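Chapter 5
How Much to Leave Out

Key terms: compression, implied detail, scene, summary, withheld information

Chapter 4 dealt with the shape of a short piece of fiction – where it begins, what changes, and where it stops. In this chapter we look at the material inside that shape and at how a writer decides which parts of it the reader needs. The question comes up in fiction of any length, but it is easiest to study in very short work, where each sentence takes up a large share of the space.

We will follow one story, "The Ferry to Bistance," through two drafts. Both are printed in full in Appendix B. The first draft is 1,241 words long. The second is 320. The plot is the same in both: a woman travels to the town of Bistance to sell her late brother's boat, meets the buyer, and goes home with the boat unsold. You should read both drafts before going on to Section 5.1.

Most students who compare the two notice first what is missing. The brother's illness, which takes up 122 words in the first draft, is gone from the second. So is the buyer's account of his own family. The crossing, a long scene in the first draft, is now one sentence of summary. A few things have been added. In the second draft the woman keeps the boat key in her glove, and she is still wearing the glove when she sits down to eat.
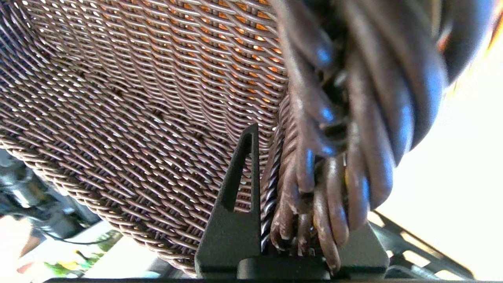 Implied detail is information that the reader works out from something smaller on the page. The key in the glove is one case. We are never told that the woman doesn't want to sell, but by the time the meal is served most readers know it. For a detail to work in this way, enough of it has to reach the reader. Think of the brown wicker basket and the orange that comes through the gaps in its weave. A sentence that gave us only the glossy strands and those small slivers of orange would already tell us that something bright was behind them, and many readers would go on to supply the thing themselves. If the writer leaves out the orange, there is only a basket. If the writer names what is behind the weave, the reader has nothing left to do, and the sentence has to earn its place in some other way.

Withheld information is different, and the two are often confused. A writer withholds when the viewpoint character knows a fact, the story depends on it, and the page gives no sign of it until late. Our second story, "Silell," does this with the narrator's age. Some readers enjoy the effect and others feel cheated. Section 5.3 sets out the arguments on both sides.

Before you start Section 5.1, choose a draft of your own, preferably one you finished at least a month ago. Mark every sentence that states a feeling outright. Do not change anything yet. You will need the marked copy for the exercises in Sections 5.2 and 5.4.

5.1 Scene and Summary

A scene takes place in front of the reader, at close to the speed of real events. A summary covers time more quickly. The first draft of "The Ferry to Bistance" has four scenes, and the second has one.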